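Trays, leads and a round red board: sorting small parts before assembly

By Oluwatosin Bashir
2023-05-13

Small electrical assemblies are rarely held up by the difficult component. They are held up by a lead that has gone under a sheet of paper, or by two connectors of the same pitch and different keying that have spent the morning in the same bin. Sorting is dull work, it earns very little at the point of sale, and it is usually the first thing to go when a bench gets busy.

At Mallthorpe, where Trilow prepares kits for its repair benches, the method is plain. Parts are kept in open plastic trays in a yellow that leans towards orange. A shallow stainless steel tray goes in the middle of the table and is lined with white paper. Whatever is being looked at goes on the paper. Whatever has been looked at, or is waiting, goes in the plastic. Labels are written straight on to the tray in marker.

The plastic trays have thick rims and rounded corners. The corners matter more than the colour. A square internal corner collects solder crumbs and the cut ends of cable ties, and a connector housing a few millimetres long will wedge into it hard enough to need tweezers. A rounded corner can be wiped with one pass of a cloth. The rim gives a hand something to take hold of, and it stops a lead from springing over the side when it is put down.

Colour does help with contrast. Black connectors and bare metal read well against yellow. Small white plugs read well enough, except under a strong overhead lamp, where a glossy floor throws back a patch of glare and a white part in that patch is easily missed. Matt trays avoid this and pick up dirt faster. Trilow has tried both and stayed with gloss, for the cleaning.

Solenoids are the heaviest of the small parts and the ones most often put away badly. The coil and frame will stand a good deal of handling. The lead will not, particularly where it leaves the coil. A solenoid should be laid on its side, with the plunger free and the lead in an open curve, so that the plug rests on the tray floor and does not hang over the rim.
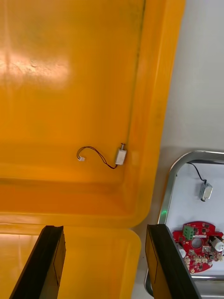

Liesbeth Van Rooij would go further and bag every solenoid singly, on the grounds that a plunger picks up grit from any open surface and that grit in the bore is the commonest reason for a slow return. She accepts that bagging costs time and thinks the time well spent.

The argument for open trays is that a bagged part is not looked at. A lead with a nick in the insulation can sit in a bag through two stock checks. In a tray it is seen each time a hand goes in. The compromise at Mallthorpe is to bag for storage and open for sorting, with the plunger worked by finger before the part is passed on. Any drag sends it to the reject tray. Cleaning is not attempted at the bench.

Leads take longer than anything else. A twisted pair holds its shape only as long as it is handled by the twist. Pulled by one conductor, it opens, and an opened pair snags on its neighbours. The rule given to new staff is to pinch both wires together, some way back from the plug, and lift straight up. The connector then hangs clear and can be turned to the light. Pulling on the housing is discouraged, as the crimps in cheap housings are not made for it.

Colour pairing is recorded as well as connector type. Red with black is generally a supply. Blue with white may be almost anything, and the kit sheet has to be consulted. Where a lead branches into more than one connector, each end is noted separately, together with the order in which they leave the twist. Two leads that match in every respect but that one are different parts.

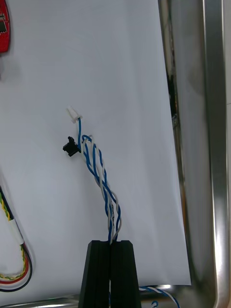

Should leads be coiled before they go into the tray? Only if they are long enough to reach both sides of it; short ones are better left slack, as a tight coil puts a set in the wire that has to be worked out again at assembly.

Lengths are checked against a printed rule taped to the bench. Trilow keeps six standard lengths of lead and will make up others to order, though the others are a nuisance to store and tend to be used up as test pieces. A lead that has been cut and re-crimped is never returned to stock, even where the length still falls within the sheet.

The white paper in the steel tray does three jobs. It gives an even background for reading small markings, it stops parts from skating on the metal, and it shows what has fallen off a board. A speck of flux or a broken corner of ceramic is invisible on bare steel and obvious on paper. The paper should lie flat. A sheet that has been folded will lift along the crease, and small round parts roll off the high side.

Several sheets in a stack are better than one. The top sheet is discarded when marked and the next is already in place. Hondance, a smaller workshop that adopted the same arrangement in February, uses squared paper so that rough dimensions can be read by eye. The squares are useful for leads and distracting for boards, and its bench now keeps a pad of each.

Boards are the last thing on the paper. Round ones with an opening in the middle are awkward, having no straight edge to line up and no corner to hold. They should be lifted by the outer edge and put down component side up. Tall capacitors are the parts most likely to be knocked. A can that leans is inspected at its base before anything else is done, and if the leg has lifted the pad, the board goes no further. 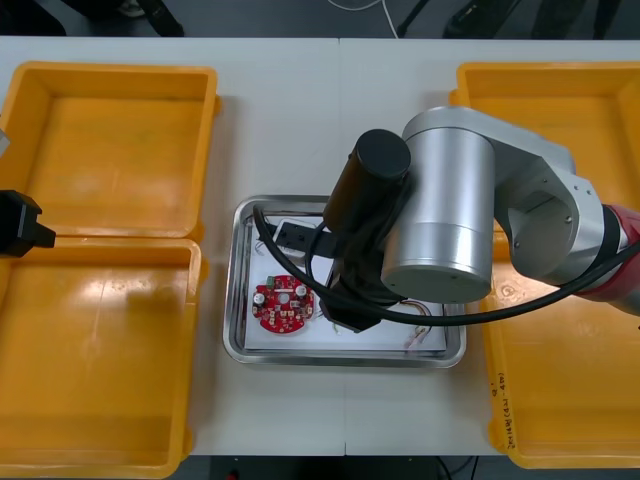
On labelling, Hollis Hutchins wrote that marker on plastic is a false economy, because half of it wears off within weeks and the remaining half is then read as if it were the whole. Printed tags in a riveted holder cost little, by this account, and cannot be misread.

The objection is fair. Marker does wear, fastest near a rim where thumbs go. Trilow's answer is to clean off and rewrite every label when the tray changes its contents, using solvent and a fresh pen, and to treat an incomplete label as no label. Rivets were tried on an earlier set of trays from Pretorius. The holders stood proud of the wall, and trays could no longer be butted up against one another.

Trays that sit flush have a practical advantage. There is no gap for a part to drop through to the table, and a hand moving from one to the next follows a single surface. The layout in regular use has two plastic trays on each side of the steel one, four in all, so that every tray is the same short reach from the paper. A larger tray may replace a pair where the parts are bulky. 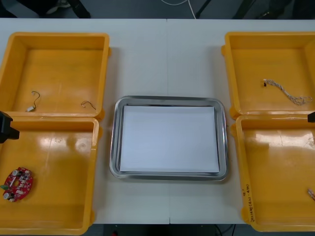 Contents are arranged by what is likely to tangle. Twisted leads are kept apart from single wires, and neither shares a tray with solenoids, whose plungers will hook a loop of wire and drag it along. Boards have a tray to themselves wherever the number of trays allows it. Where it does not, a board may share with hard parts, never with leads.

At the end of a session the plastic trays are emptied in a fixed order, leads first, and each is tilted to the light before it is stacked. The paper is lifted out by two corners and shaken over a bin liner. The steel is wiped with isopropyl alcohol and left to dry before new sheets go in, as damp paper cockles and will not lie flat the next morning.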